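首页 课程 讲义 作业 旧版 联系

1月10日 整理:Sekar Menon

工作姿势与劳损 第5讲 低头、弯腰、伸手

先说上次没讲完的。静态负荷。肌肉一直收着不动,看着没干活,其实很累。动态的收缩一紧一松,血进得来出得去;静态的一直压着血管,供血跟不上,代谢物堆在那里,酸。用力越大能撑得越短,不是直线关系,掉得很快。课本那条曲线自己看,考试会让画,坐标轴别标反,去年标反的一大片。

那么很小的力是不是可以一直撑?老教材说可以,低到一定程度就没有时限。现在一般不这么讲了。小力气长时间,同一批最先被叫起来的小运动单位一直不下班,早上第一个来晚上最后一个走,有个外号叫“灰姑娘”。这是个假说,不是定律,答题写“假说”两个字。

一、脖子

头不轻。直着的时候重心大致在颈椎前面一点点,后面的肌肉稍微拉着就行。一低头,重心往前跑,力臂变长,后颈肌肉要拉的力跟着涨。杠杆,中学物理,没有新东西。注意后颈肌肉自己的力臂很短,所以它出的力比头的重量大得多,椎间盘上压的是两个加起来。很多人漏算肌肉那一份。

画受力图的步骤:支点放在颈胸交界,头重向下,肌力斜向后下,支点反力最后求。角度从竖直量,不是从水平量!上次作业一半人错在这。

要分清两种低头:
上颈段点头,下巴收,脖子本身没怎么往前倒。
下颈段前倾,整个脖子往前探,下巴可能还是抬着的。看屏幕的人多半是这种。
两种可以叠在一起。现场记录的时候只写“低头”没用,要写哪一段。

再有就是躯干。人往前俯,头跟着走,颈对躯干的夹角可能很小,可是头对竖直的角很大。所以记两个角,头对竖直、颈对躯干。Eglė Hunt 的记录表上是分两栏的,用她那张,别用旧的那张。 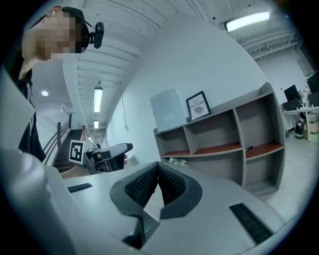
图1 俯身往下看,戴黑色帽子

视线。眼睛自己能往下转一些,转到不舒服了头才跟上来。工作面越低、越靠近身体,头低得越利害。放高一点、往前推一点、或者把面斜过来,三样都行。斜面最便宜。制图桌、读谱架,老早就是斜的。但是斜面放不住零件,会滚,所以装配线上不爱用。加个边。

老花和渐进镜片:近用区在下面,看正前方偏高的屏幕反而要仰头。仰头一样不好,后面小关节受压。这一类人屏幕要比别人放低。问诊时一定问眼镜,表上没这一栏,自己写在备注。

光线也算。看不清就凑近,凑近就前倾。Gollstead 那个案例大家读过了:修补台换了椅子没用,换了靠枕没用,最后是把灯挪了位置,影子不落在手上了,人自己就坐直了。案例里写得很罗嗦,看第二节就够。补充一句,那是单个车间,没有对照组,别拿去当证据用,只能当思路。

二、腰

同样的杠杆,臂更长。上身加头加两条胳膊,弯到接近水平的时候力矩最大。空手弯腰也有负荷,这点学生总不信,觉得没拿东西不算。算的。

放松现象:弯到很深的时候,竖脊肌的肌电反而安静了,负荷交给韧带和筋膜。所以光看肌电会以为不累。韧带被慢慢拉长(蠕变),起身之后一段时间里关节松一点,这时候马上去搬重的比较危险。插秧、绑钢筋、铺地砖,都是这一类,弯很久然后突然搬一下。实际建议:起来走几步再搬。就这么简单,没有什么器械。

蹲还是弯?蹲:膝盖受罪,腰好些,但是东西太宽、过不了两膝之间的话,东西就离身体远了,腰也没省。弯:快,省体力,所以工人自己会选弯。不要一上来就教人“用腿别用腰”,先量东西有多宽。Kátia Guerra 上学期的实习报告写的就是这个,在 Fusevden 的仓库跟了一个班次,发现培训海报贴了一墙,照做的人很少,原因是箱子太宽。报告可以借,别带走。

地面作业单独列。能抬上来就抬上来。抬不上来:小凳、跪垫、长柄工具,按这个次序问。长柄工具解决弯腰,但手腕和肩可能变差,而且看不清楚,精细的活不行。

三、胳膊往前、往下伸

手臂也有重量。伸直往前,肩是支点,整条胳膊都是负荷,手里再拿点东西就更多。拿在手上的东西离肩最远,所以一点点重量也放大得厉害。课堂算过了:同样的东西,贴身拿和伸直拿,差的全在力臂上。

往下垂着拿,肩的力矩小,但手指得一直捏着,前臂累。往前伸着拿,两处都累。两手对称比单手好,至少躯干不用往一边侧。单手拎重物时对侧腰肌在使劲,这题也考过。 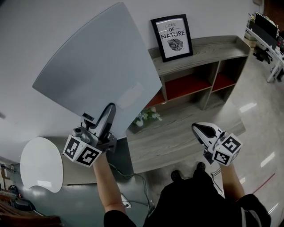
肘的位置比手的位置好观察。记录时先看肘离不离躯干,再看前臂朝哪,最后才是手腕。新手一上来盯手腕,手腕动得太快,记不下来。

手腕:中立位力气最大。屈、伸、尺偏、桡偏都会掉,屈得深的时候手指几乎捏不紧,自己试一下,把手腕尽量屈下去再握拳。工具柄的弯法就是为了这个,弯工具不弯手腕。可是弯柄只对一个方向的活合适,竖面合适的到了平面上就反过来了,所以要问:这把工具在什么面上用。答“都用”的话就给两把。

握法两大类,强力握和精细握。捏的力量远小于满握。用捏的方式干需要满握的活,是手部劳损最常见的来路。柄太细太粗都不好,手套会吃掉一部分力气,这个经常忘。手套大一号更糟。

四、怎么量

一个人看,漏得多。两个人分开看同一段,再对。对不上的地方不要投票,回去一起重看。

抽样法:隔固定的时间瞄一眼,记当时的姿势,不记前后。够多次以后比例就稳了。上届 Darius Bite 那组在 Sterkix 的分拣台攒了1,106次观察,颈前倾那一栏很稳,手腕那一栏还是晃。你们这次不要求那么多,每组交1,000次,间隔20秒,一个组员连续看的时间自己排,累了就换人,眼睛花了记出来的东西没法用。

间隔别和工作节拍重合!节拍要是正好等于间隔,你每次看见的都是同一个动作,比例全错。先掐一下节拍再定,撞上了就来找我改间隔。

角度用目测分档,不要写精确度数,目测写到个位数是骗自己。侧面看屈伸,后面看侧弯,正面基本没用。站位受限就写明站在哪边。

问卷和观察要分开做,先观察后问卷。先问了哪里疼,再去看,你就只盯那里了。问卷里“疼”“酸”“麻”分三栏,麻单独算,麻牵涉神经,有持续麻的建议当事人去看医生,学生不要自己下判断。

五、改什么,次序

先改高度和距离,再改工具,再改排班,最后才是培训。多数单位是倒过来的,培训最便宜嘛。轮岗有用的前提是两个岗用的肌肉不一样,两个都是低头的岗换来换去等于没换。Fakir 的排班表附在讲义最后一页,大家找找哪两个岗是白轮的,下次课口头答。

休息:短而多比长而少好,颈肩尤其是。让人自己挑时间休息听起来好,赶工的时候就都不休息了。两种办法混着用。

可调的台子,调过的人很少。摇把坏了,或者没人教,或者两个班共用懒得调。去现场先看摇把上有没有灰。

关于个体差异,身高那张表用本地的数据,不要抄外国课本附录。按小个子定伸手距离,按大个子定腿部空间,高度做成可调。按平均值设计谁都不合适,这句话Jurgita Vasiliauskas 的客座讲过了,期末会出一道选择。

作业:
受力图重画一张,颈,头前倾,标出三个力和各自力臂。
读 Gollstead 案例第二节,写灯的位置和头部角度是怎么联系起来得。
观察分组名单四月之前不再变动,要换组的这周说。
记录表去办公室领,铅笔填,圆珠笔改起来看不清。

下次讲振动,手持工具那部分先预习,公式不用背。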